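Odds and ends, Murden hall table - Sun 13 August

Quick one this week, sorry. Have been flat out clearing the back cupboard at the Murden hall and only had a bit of time to get things up on here. These are the bits that came out of the last two tubs, plus notes on the stuff we did before that. If something is yours, or you want it, email through the usual page. Anything left goes to the Figueiredo shop at the end of the month, same as always.

For anyone new - the cupboard is the long one behind the stage. Hadn't been properly emptied since May last year, and even then it was more of a shuffle. Games gear, picnic gear, craft gear, all in together. The rule is if it fits on the felt table it gets looked at that day. If it doesn't fit it waits.

Tub one was mostly paper. Old programs, raffle books, sign-up sheets with no names on them. One full raffle book still in its wrapper, numbers 551 to 663, so that's gone back in the desk drawer for the spring fair. The rest is in the recyling.

Tub two was the mixed one. Spread a lot of it out on the blue cloth so it could be sorted properly.

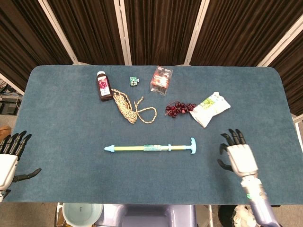
Rope, grapes, pump and the rest, on the felt.

Notes on this lot, in no real order:

The rope - beige with tan and brown flecks, braided. Going to the games box. Would do for a short tug of war with the little ones or for marking a line on the grass. Not sure of the length, will measure when I get a minute.

The grapes - dark red, pretty sure they're fake. Most likely from the harvest table display. Staying with the hall unless the Stirnemness people want them for their fruit stall set up, they did ask about props.

Pump - long yellow barrel, light blue at both ends. Summer water day box. We could use more of these if anyone has spares at home, any colour.

Brown bottle - white cap, red berries or cherries on the label. Kitchen shelf for now, needs someone to check the date on it before it goes anywhere else.

Clear box with the red and white packets in it - keeping the box whatever happens. Good boxes are hard to come by and that one is see-through, so no label needed. Contents to be sorted with the pantry things.

Snack bag, the white and green one - not a keeper obviously.

Little green square thing - no idea. If you know what it belongs to, let me know. It's in the lost bits jar on the windowsill till then.

Where things are going, so I don't get asked ten times:

Games box - rope, balls, bean bags, the beanbag target. Bottom shelf, left.

Water day box - pumps, buckets, sponges. Bottom shelf, right. Please dry stuff off before it goes back in, last summer's sponges were not nice.

Display box - fake fruit, baskets, bunting, the checkered cloths. Middle shelf. The bunting has been rolled onto cardboard, please roll it back the same way, it took an entire evening to untangle.

Craft - top shelf, with the lids ON. Roughly 1,000 buttons in the tall jar and I'm not picking them up off the floor again.

Paper plates and cups - there's a pack of 400 plates, unopened, so no need to buy any for the spring fair. They're in the kitchen, over the fridge.

Still to do - the two suitcases on top of the cupboard, the Skondusent crate (heavy, needs two people) and whatever is behind the folding chairs. Will try for those in a fortnight. If you can give me an hour or so come by after lunch, kettle will be on. Bring gloves if your hands don't like dust.

Wanted list, while I'm at it. Small clear boxes with lids. A decent label maker or even just some thick markers that havent dried out. A second felt cloth if anyone's card table days are over - the blue one is great for sorting on because nothing rolls, and it doesn't clatter when you put things down.

Thanks to everyone who took things home from the last round. The cake tins went in no time. The lampshade is still availible. Free to anyone, it's a bit yellow on one side but fine if you turn that side to the wall.

More pics once the suitcases are open.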